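**Simcombe gripper module and camera set, tested in simulation**
Leonie Paewai, Sep 3, 2021

Simcombe sells its two-finger gripper with a matching simulation model, and I used the model for this review. The task was a box-shaped cabinet on a table with two white arms. I compared it with the Lavik gripper model we have used since June, on the same arms and controller settings.

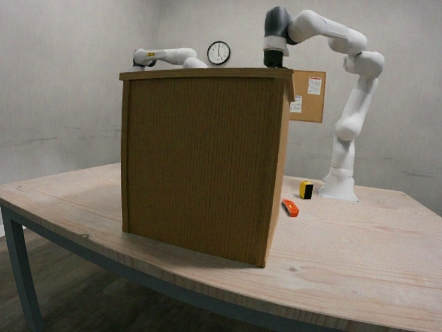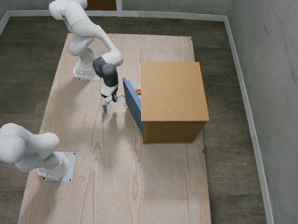
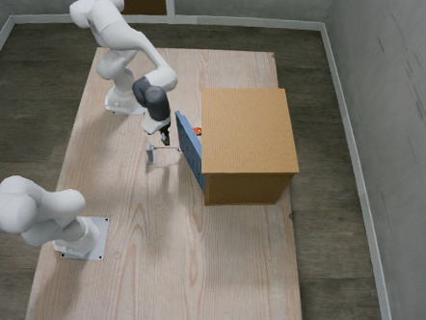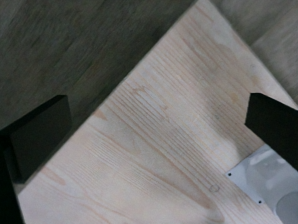 *Simulated renders from the test room: three wider views, then a close view between the gripper fingers.*

**Setup.** The model loads without edits to the arm description. Joint limits were correct. The finger friction default was too low for smooth parts, and I raised it before the first run. Ada Sala repeated the import on a second machine and got the same result.

**Gripper.** Over 400 door attempts the Simcombe model completed 183, against 60 for the Lavik. Most of the gain comes from the slimmer fingertips, which get behind a small handle without pushing the door first. Closing force is steady. Opening is slow, and the speed limit is fixed in the file. The Lavik is still better on wide, heavy parts.

**Cameras.** The set has fixed room views and a wrist view. The steep room view is the useful one for doors, as the hand and the top of the cabinet both stay visible. The low view from the panel side is poor for close work: in the first render the fingers are barely distinguishable behind the top slab. The wrist view in the fourth gives a good look at both finger pads but only a small patch of table, so it needs a second camera for planning.

**Controller.** Contact is stable at the default step. At double the step the fingers chatter against thin edges. Gianni D'Amico has reported this to Simcombe (ticket 3323), with no fix yet.

**Faults**
- Finger friction default too low
- Opening speed not adjustable
- Wrist camera exposure resets on reload
- Manual omits the mounting offsets

I would choose it over the Lavik for doors and small handles. For lifting I would keep the Lavik. I have not tried the physical gripper, and the figures here apply to the model only.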